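How to Pour from a Graduated Cylinder into a Round-Bottom Flask

I love this little job. It comes up in nearly every prep we run at the Pallier teaching bench, it takes a minute once you have the feel for it, and a neat transfer is so satisfying to watch! If you've only ever worked with beakers, a round-bottom flask can seem like a nuisance (it won't stand up, the neck is narrow, everything wobbles), but a ring and a funnel fix nearly all of that.

What you need

A round-bottom flask, clean and checked for star cracks
A cork ring that suits the flask
A funnel with a stem that slides easily into the neck
A graduated cylinder with your measured liquid
Goggles, gloves and a damp cloth

Setting up

Put the cork ring down first, well in from the edge of the table, then seat the flask in it. Give the neck a gentle nudge. The flask should rock a touch and settle back. If it leans and stays there, try another ring. We keep Saavedra rings in 3 sizes, and the middle one does for almost everything up to 400 mL.

Now lower the funnel into the neck. Plastic is great for this because it's light and won't make the flask top-heavy. Check that the funnel isn't sealing the neck completely -- air has to get out as liquid goes in, and a tight fit will burp at you. A folded slip of paper between funnel and glass gives it a way out. 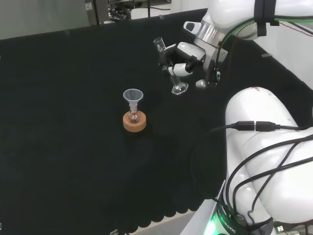
Page last changed: October, by Kwabena Alhassan

Pouring

Read your volume at eye level before you lift the cylinder. Hold it in the upper half, bring the lip over the wide part of the funnel, and tilt slowly. Let the stream land on the sloping wall of the cone and run down from there. Aiming straight for the hole makes it splash, and colored liquids will show you every single drop!

A clear flask on a dark cloth is a lovely combination, by the way. Even a small amount of reddish-brown liquid in the bottom of the flask is easy to follow by eye.

Keep the level in the funnel below halfway. If it climbs, tip the cylinder back and wait. When the stream thins out, hold the cylinder tilted over the funnel for a slow count of 13 and then touch the lip to the funnel wall to catch the last drop.

Finishing

Lift the funnel straight up, touch the stem to the inside of the neck, and move it over to a waste beaker. Steady the flask by the neck with your other hand while you do this. Rinse the cylinder with a little of your solvent and add the rinse through the funnel if your method asks for it (sheet 1004 in the Rikus binder lists which ones do).

Cylinders with a hexagonal foot don't roll far if they get knocked over, but stand them upright at the back anyway. Wipe the ring dry before it goes in the drawer. Cork soaks up spills and holds on to the smell for weeks.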